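3.2 Materials and storage conditions

The eggs were collected from the Giltdale flock, which is kept on deep litter and receives the same feed during the whole year. We selected 273 eggs for the trial and excluded those with visible cracks or heavy dirt. Washing was not allowed, because it removes the outer layer of the shell and makes the pores more open. Each egg was marked with pencil on the blunt end.
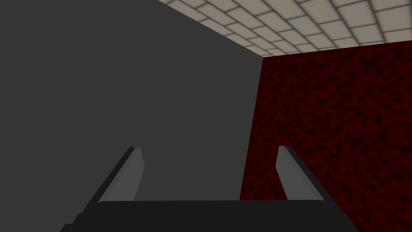
The storage room was held at 4 degrees Celsius. In the earlier work of Malý and Ó Ceallaigh, the eggs were turned every day, but we found this step not necessary for short storage. We kept them on Joden trays with the blunt end up - this is the usual practice in the Vostton packing stations - and changed only the humidity between groups.

The weight loss was measured every second morning, always by the same person and on the same balance. The loss comes mainly from water which leaves through the pores, so the shape of the egg is also of some importance. A longer egg has more surface for the same volume, and it can be expected to dry faster. The egg shape in Figure 2 is simplified and stands upright, taller than it is wide.

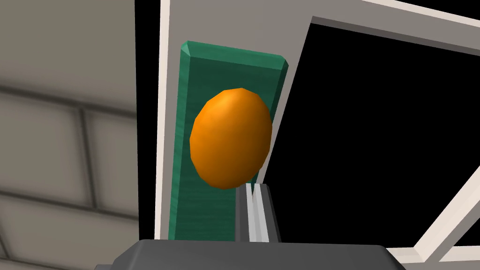
Figure 2. Orange egg shape in front of a green panel with wood-grain texture (computer rendering).

For the shape index we divided the width by the length and multiplied by one hundred. Eggs from older hens gave lower values in April, and their shells were also thinner. We did not correct the weight loss for the age of the hen, as the two oldest groups were too small for a separate analysis.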